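Ticket 596 -- Wallpaper order, colour shift between rolls
Status: Open, with supplier
Customer: Solveig Blomqvist
Handled by: Vilgot Fagerlund, Ondley print desk

5th September, first entry
Customer ordered 20 rolls from the Fjeld range in May and has come back for 8 more. She says the new rolls look browner than the old ones when held side by side in her hallway. Same pattern code on both labels. Batch number on the new ones is 117. She can't find a label with the old batch number.

Asked her to check both under daylight and again under the hall lights. Difference shows in both, so I've ruled out the bulbs.

Second entry
Checked the Tostedeo colour profile. It was updated over winter and the reds were moved. Reprinting on the old profile is possible but the file has to come from archive.

Customer also asked whether a large lily print would be too much on three walls, as she may change pattern altogether. Red-orange with pale outlines: 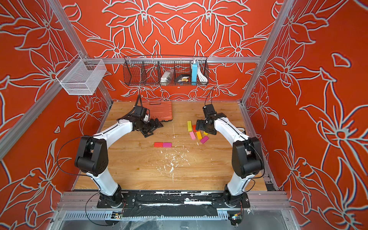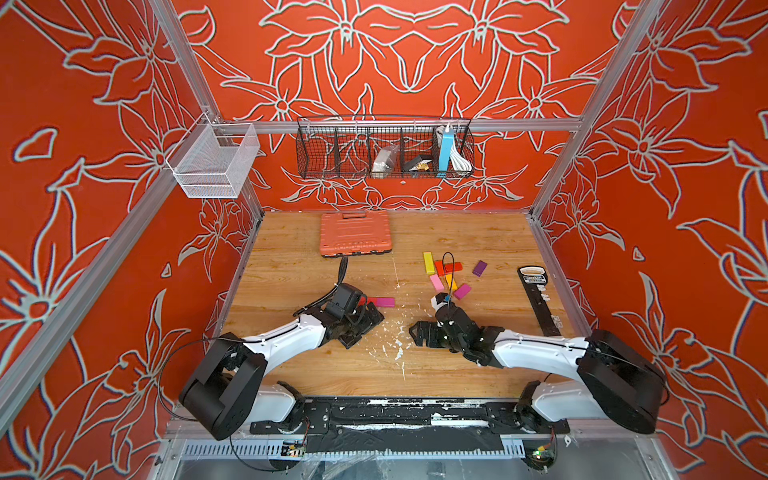

She is thinking it over. If she stays with the first pattern, we send a cutting from the old profile by Postden before printing anything. Told her not to hang any of the new rolls -- we can't take back pasted paper. Unopened ones can come back at our cost.

Waiting on archive file.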